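Finding contact from the finger shadow in a wrist camera

This page explains how we estimate the moment of contact in the Orkon project without a force sensor. You need a gripper with a wrist camera, one strong lamp and a flat surface of light color. The method is old in idea, but the details took us a long time, so I write them down.

Step 1. Place the lamp to one side, so that the finger throws its shadow on the surface and the shadow does not hide under the finger. Turn off automatic exposure. If you leave it on, the shadow changes its brightness while the arm moves and the threshold becomes useless.

Step 2. Record 200 approaches to the surface at low speed. Stop each one by hand when the tip touches. Save the last 6 images before the stop, and also the arm position for each of them.

Step 3. Mark the fingertip and the nearest edge of its shadow in every image. We use Silden for the marking, but any labeling tool is good. Mark only the shadow of the finger. Other soft shadows on the same surface are a common source of mistakes, and in our first set we had to throw away 107 approaches for this reason.

Step 4. Fit a line between the tip-to-shadow distance in pixels and the remaining height. Near contact the two points come together and the line should pass close to zero. If it does not, check the lamp position first.
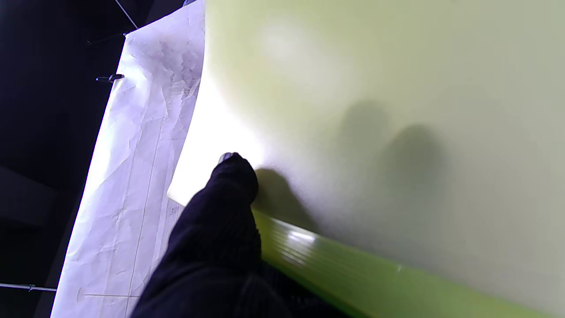 Wrist camera view with the fingertip close to the pale panel. The shadow of the finger is to the right of the tip; the two blurry ones farther right must not be marked.

Step 5. Test on a new surface before you trust the fit. Glare is the biggest problem. Where the panel becomes almost white, the shadow edge is hard to find, and we skip these images.

With the Venmont arm we repeat the fit each time the lamp is moved, even by a small amount. The script reads the old file by default, so delete it before you start again.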